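Piggy bank

A piggy bank is a container for saving coins, made in the shape of a pig. It is one of the best-loved household objects in the world, found on children's shelves, shop counters, bar tops and office desks, and the pig itself has become a general sign for saving money. Coins go in through a narrow slot, usually along the back. Older and simpler kinds have no way out and must be broken; most modern ones have a plug or cap that can be removed.

The words "money box" and "coin bank" cover the wider family, which takes in houses, barrels, mailboxes, globes, dogs, hens and almost anything else that can be made hollow. The pig remains the favorite, and it is easy to see why: the body is round and roomy, the legs keep it steady, and the face is a gift to any designer.

Origin of the name

A story often repeated in books for children says that the name comes from "pygg," supposedly an old English word for an orange clay used for kitchen jars. People dropped spare coins into their pygg jars, the story goes, and potters later began shaping the jars as pigs. It is a lovely tale, but the evidence for it is thin, and many writers on word history treat it as folk etymology. The term "piggy bank" itself is fairly recent, while pig-shaped coin holders are far older.

Early examples

Closed containers with a coin slot were known in the ancient Greek and Roman world, some of them shaped like small temples. Pig-shaped boxes in terracotta were made on the island of Java during the time of the Majapahit kingdom, and surviving pieces, some of them carefully put back together from shards, are wonderful things, with fat bellies and alert little faces. Pig-shaped boxes are also known from medieval Germany. In German-speaking countries the pig has long been tied to good luck, and small marzipan pigs are still handed out at New Year.

Materials

Earthenware was the usual material for a very long time, and glazed pottery pigs are still thrown, molded and painted by hand in many places. Cast iron and tin had their great days in the late nineteenth and early twentieth centuries, when mechanical banks that nodded, kicked or swallowed were all the rage. Glass pigs let the owner watch the pile grow. 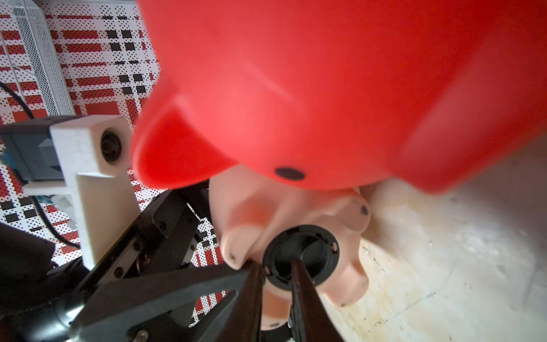

Plastic changed the piggy bank more than any other material. It made the pig light, cheap and very hard to break, and it opened up the full range of bright, shiny colors. Most plastic banks are molded in parts, with the plug made separately so that it can be pulled out and pushed back many times. Small details such as eyes and nostrils may be painted, printed or fitted as separate pieces.

Design

The slot has to pass the largest coin in common use without letting coins slide straight back out when the pig is tipped. Makers handle this in different ways, some with a plain thin cut, others with a raised lip on the inside. A slot set crosswise on the back is less common than one running from head to tail, though both turn up.

Size varies enormously. A pocket-sized pig may be full after 30 coins, while a counter pig measuring 200 millimeters from snout to tail can swallow a whole winter of small change. Very large ones exist too, mostly made for shop displays and charity collections, and they are a delight to meet in person.

Red, pink, yellow and gold are all popular colors. Pink is close to a standard in the United States, while red and gold are common in East and Southeast Asia, where both colors are linked with good fortune.

Use

Piggy banks are given at births, birthdays and first days of school. Parents and teachers use them to show that small amounts add up, and the rattle is a big part of the lesson! Some families keep more than one, setting one aside for spending and another for saving or giving. In homes with older children the pig often ends up sharing a shelf with plush toys and alarm clocks and collects whatever is in a pocket at the end of the day.
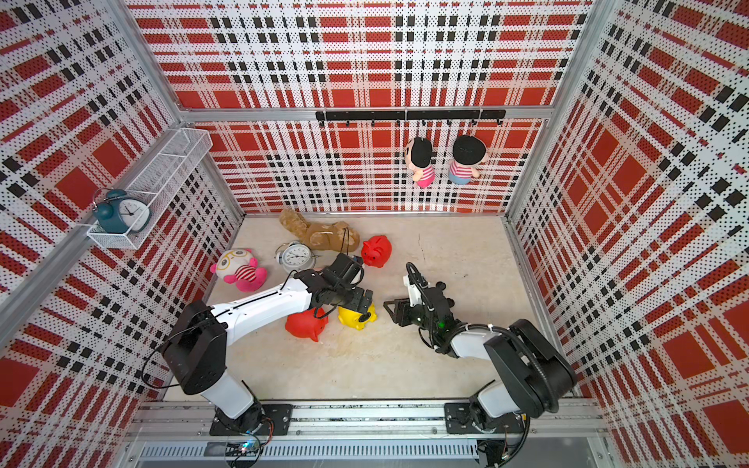
Adults use them as well. Vacation pigs are common, and so are swear jars in pig form. Emptying one is a small event in itself, with the coins tipped onto a table, sorted into stacks and rolled in paper. A pig that has no plug can sometimes be coaxed with a butter knife held in the slot, a slow job that has filled many a rainy Wednesday.

Collecting

Coin banks have a devoted following. The Prular collection, put together by Nikola Pietrzak and now shown at the Misamside museum in Varela, holds 719 pigs in pottery, tin, glass and plastic. Visitors tend to gather at the case of plastic pigs by Pestance, whose early models have unusually large ears and a wide, cheerful snout. Catalog number 1458, a red Pestance pig still holding its first owner's coins, is the piece most often asked about. It has never been opened.

Collectors look for an unworn slot, original paint and, above all, the original plug, a part that goes missing more often than any other.

See also
Money box
Mechanical bank
Coin wrapper
Christmas box
Lucky pig
Terracotta

Filed under: Household objects | Toys and play | Saving | Pigs in popular culture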